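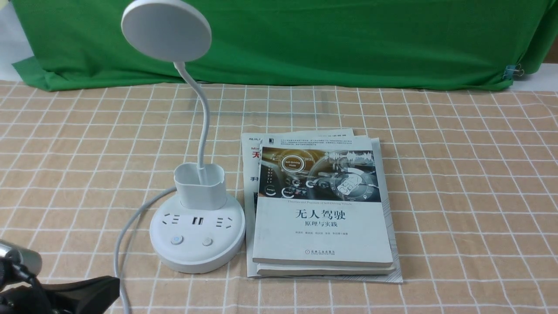 Automation at work: what changed for you?

helder_n
Posted April 15, 2020
Hello all. I work in the returns warehouse of Frade. In May we will get a second sorting arm, and the company says that no person will lose the job. I would like to hear from people who have already passed through this. What is different in your day?

ktpapadakis
We have two arms at Piltlow. Before, I lifted boxes the whole shift, and my back is better now, this I must admit. But I stand beside a screen and wait for the arm to stop with an error. Last month I wrote down every stop on my shifts: 267. Each one is small, but you can never think of something else.

Rosário G.
267 in a month is a lot. Did they train you to clear the stops, or do you call a technician?

ktpapadakis
They gave us 30 minutes of training. The rest I learned from Matilde on the early shift.

mtorres
I am that Matilde :) I don't agree with Kalliopi about the waiting. For me the work is more interesting than before. I asked to learn the Clavia software and now I change the pick settings myself.

Rosário G.
Good for you, but are you paid for it? In our place the people who learned the settings have the same wage as before, and more responsibility.

mtorres
No, not yet. I have asked two times.

helder_n
This is what worries me. Our target is now 849 parcels for one shift, and I am sure they will make it higher when the second arm comes.

ktpapadakis
Ask for the new target in writing before May. We did not ask, and ours was changed in the first week.

helder_n
Thank you, I will speak with Teresa Macedo, who plans our shifts, and write the answer in this thread.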